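Disier to move kitchen to Bisari Street after lease ends

01/07/2019

Disier, the lunch counter known for its lamb flatbreads, will leave its Wullthorpe Avenue storefront in February and reopen 2 blocks east on Bisari Street, owner Rocío Olmedo said.

The new unit measures 900 square feet and has seating for 57, including a counter along the front window. The current space is takeout only. Olmedo signed the lease in the fall, and the city approved the change of use last month.

Most of the construction work is in the kitchen. The plans call for a longer exhaust hood, a separate prep sink and a gas line sized for 4 burners and a vertical broiler. Imtiaz Hettiarachchi, who drew the plans, said the hood set the layout for everything else in the room.

"The duct has to go straight up through an old chimney chase," Hettiarachchi said. "Once that was fixed, the cook line could only go on the north wall."

The menu will stay close to the present one - flatbreads, lentil soup, rice plates and a rotating salad. Two grilled fish plates will be added for dinner service, which Disier does not offer now. Prices for existing items will not change at opening, Olmedo said.

Head cook Lucía Tejada will run the evening shift. Bread will still come from Urquijo, the bakery that has supplied the counter from the start, with a second delivery added in the afternoon.

Table linens and aprons will be washed in-house under the new setup, replacing a weekly pickup service.

A final health inspection is required before the dining room can open. Orders at the Wullthorpe Avenue counter will be taken as usual until the move.
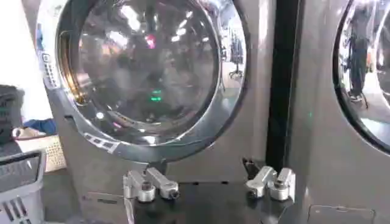
The door of a front-loading washing machine.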